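3.2 Coil ageing in refillable pod devices

The second part of the study looked at how the heating coil changes over the life of a pod. Two refillable devices were used, the Botar and the Conard. Both draw on a built-in battery and both take a pod with a side filling port. The Botar has a mesh coil and the Conard a wound wire coil, and neither lets the user set the power by hand.

Pods were filled with the same unflavoured liquid, supplied by Atallah, and left to stand overnight before first use so that the cotton could soak through. Each pod was then run on a puffing machine until it had reached 2000 puffs or until the coil failed. Resistance was read at the start of each working day with the pod at room temperature. A pod was topped up whenever the liquid fell to the lower mark on its wall. Earlier work in our laboratory had shown that pods run below this mark gave burnt cotton well before the coil itself had worn.
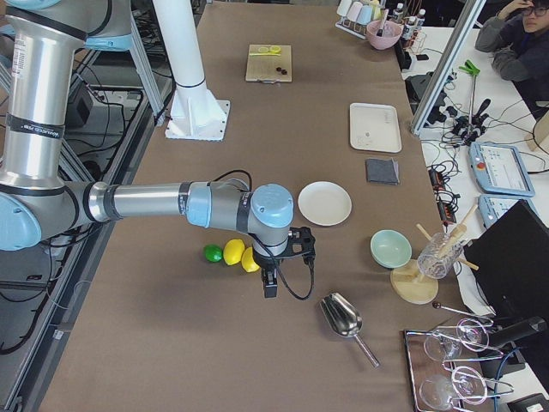

Figure 2. Fixed-camera view of the arm and gripper over the table, with citrus fruit and a plate.

Does a rise in coil resistance mean that the pod should be thrown away?
A small rise is normal with use and does not by itself call for a new pod. We treated a pod as spent only when the rise came together with a clear drop in the mass of liquid used per puff.

Mass loss was found by weighing the pod before and after each block of puffs. Pods were wiped dry at the mouthpiece and around the contacts first, as liquid collecting there had upset the readings in the August trial. Where a pod leaked into the battery housing, the block was dropped and the contacts were cleaned before the next one.

The mesh coils kept a steadier output than the wire coils, although their resistance drifted by a similar amount. Dark residue built up on both types. On the wire coils it gathered mainly between the turns, and on the mesh it formed a thin and fairly even layer. Results for the sweetened liquid, which was tested in the Zundarard pod only, are given in section 3.3.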